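Module Petits espaces de travail
Chapitre 3 : le rangement du plan de travail et de l'étagère de fond
Polycopié, version d'avril

3.1 Objet du chapitre

Le chapitre précédent traitait de l'éclairage et de la hauteur d'assise. On aborde maintenant la répartition des objets courants entre trois niveaux : le plan de travail, le contenant posé et l'étagère. Le vocabulaire est celui du manuel Beneš, utilisé depuis le premier chapitre. Les exercices de fin de chapitre se font sur le poste modèle de la salle Grillholm.

On appelle poste compact un poste dont le plan est fermé sur trois côtés par des parois. La profondeur utile y est limitée par la paroi arrière, et tout meuble adossé à celle-ci se retranche du plan. Les calculs de surface du chapitre 2 restent valables à condition de déduire l'emprise au sol du meuble et celle des contenants.

3.2 Définitions

Surface nette : partie du plan qui reste libre une fois posés les objets permanents.

Objet permanent : objet qui ne quitte pas le plan entre deux séances (pot à crayons, bac).

Objet de séance : objet sorti au début du travail et rangé à la fin (ordinateur portable, calculatrice, livre en cours de consultation).

Objet dormant : objet présent sur le plan sans avoir servi pendant la séance. Un objet dormant doit être reclassé, soit comme permanent, soit vers l'étagère.

Zone de prise : région du plan accessible sans décoller le dos du dossier. Elle se détermine assis, coude à 90 degrés, puis bras tendu. La limite entre les deux positions sépare la zone proche de la zone lointaine.

3.3 Inventaire du poste

L'inventaire précède tout déplacement. On note chaque objet, sa catégorie et la zone où il se trouve. La fiche 1602 comporte une ligne par objet ; les contenus de bac ou de pot ne sont pas détaillés à ce stade, le contenant comptant pour une seule ligne.
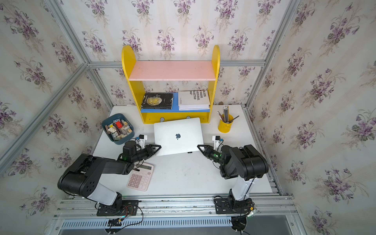 L'ordinateur portable fermé est traité comme un objet plat. Il peut recevoir provisoirement une feuille, jamais un livre relié. Sa place de séance est le centre du plan ; sa place de repos est à définir selon la hauteur libre entre les deux tablettes de l'étagère. Si cette hauteur le permet, on le range à plat sur la tablette basse, à condition que la largeur intérieure entre les joues soit supérieure à sa plus grande dimension. Dans le cas contraire, il reste sur le plan et passe en catégorie permanente, avec la perte de surface nette correspondante.

La calculatrice suit la main qui ne tient pas le crayon. Pour un droitier, elle se place donc à gauche, en zone proche, touches orientées vers l'utilisateur. Pour un gaucher, on inverse la calculatrice et le pot à crayons, sans toucher au reste.

Le pot à crayons se place à l'arrière, du côté de la main qui écrit. Un pot trop rempli rend le tirage difficile et certains crayons s'inclinent vers l'extérieur. On retire alors les crayons trop courts et les doublons jusqu'à ce que tous tiennent debout. Le pot doit rester cylindrique et lesté ; les modèles à base étroite sont exclus.

Le bac ouvert, de type Camton ou équivalent, convient aux petites pièces de forme variable : blocs en bois, éléments en plastique, bâtonnets. Il occupe un angle arrière. Le remplissage maximal est le niveau du bord. Au-delà, les pièces roulent sur le plan à la première secousse. Le tri par couleur à l'intérieur d'un bac ouvert ne tient pas d'une séance à l'autre et n'est pas demandé.

3.4 L'étagère à deux tablettes

Une petite étagère à joues latérales hautes se charge du bas vers le haut. La tablette basse reçoit les livres et les liasses de feuilles ; la tablette haute reste libre ou reçoit des objets légers. Les joues dépassant la tablette haute servent de butée latérale, mais ne doivent pas servir de poignées lorsque le meuble est chargé.

Règles de pose :

a) Un livre relié de grand format se pose à plat, couverture vers le haut. La pose verticale exige un serre-livres ou un nombre de volumes suffisant pour remplir la largeur.
b) Les feuilles volantes vont sous un ouvrage broché de format égal ou supérieur, bords alignés sur celui de la tablette.
c) Deux piles voisines ne se chevauchent pas. Un intervalle de deux doigts permet de saisir l'une sans entraîner l'autre.
d) Rien ne dépasse le bord avant de la tablette basse.

La règle d) est celle qui fait perdre le plus de points à l'évaluation. Le dépassement gêne la prise des objets posés devant le meuble et finit par marquer les couvertures.

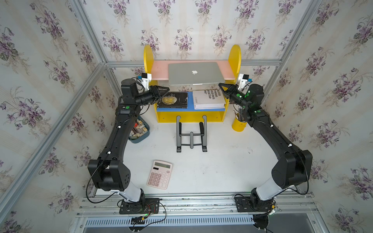 La distance entre le bord avant du plan et la tablette basse se mesure au mètre ruban, à hauteur de tablette. On relève 2 valeurs, l'une à gauche, l'autre à droite, et on retient la plus petite. Une différence entre les deux indique que le meuble n'est pas parallèle à la paroi arrière : on le redresse avant de poursuivre, faute de quoi toutes les cotes de la fiche sont à reprendre.

L'accès à l'étagère se fait par le haut et par l'avant. Par l'avant, il suppose un couloir dégagé devant le meuble. Un objet de séance laissé dans ce couloir est admis pendant le travail, mais il doit être bas. Par le haut, la tablette supérieure limite le geste : on ne saisit un livre posé sur la tablette basse qu'en le tirant vers soi, et l'intervalle de la règle c) prend ici toute son utilité.

3.5 Parois et revêtements

Un papier peint à motif floral sur fond clair est compatible avec un poste compact. Le motif répété brouille cependant la lecture des petites étiquettes fixées à la paroi ; on préférera les coller sur la joue du meuble ou sur la face avant du bac. Un plan blanc révèle les traces de frottement. Elles se nettoient au chiffon à peine humide, dans le sens de la longueur, plan entièrement dégagé. Les traces persistantes sont notées sur la fiche sans autre traitement.

3.6 Procédure de fin de séance

1. Fermer l'ordinateur et le ramener à sa place de repos.
2. Remettre les crayons dans le pot, pointes en haut.
3. Replacer les pièces isolées dans le bac et vérifier le niveau.
4. Reposer les livres à plat sur la tablette basse, intervalle contrôlé.
5. Éteindre la calculatrice et la ranger en zone lointaine.
6. Essuyer le plan.

3.7 Exercices

Exercice A. Remplir la fiche 1602 pour le poste modèle. Indiquer la catégorie de chaque objet et justifier les cas douteux en une ligne.

Exercice B. Calculer la surface nette avant et après rangement de l'ordinateur portable. Les cotes du catalogue Usisside ne sont pas acceptées ; seules comptent les mesures prises en salle.

Exercice C. Proposer une implantation pour un utilisateur gaucher. Croquis coté en vue de dessus, au crayon, sans mise en couleur.

Les fiches sont à rendre au début de la séance suivante, agrafées au croquis. Le chapitre 4 porte sur le rangement vertical et suppose l'exercice B corrigé.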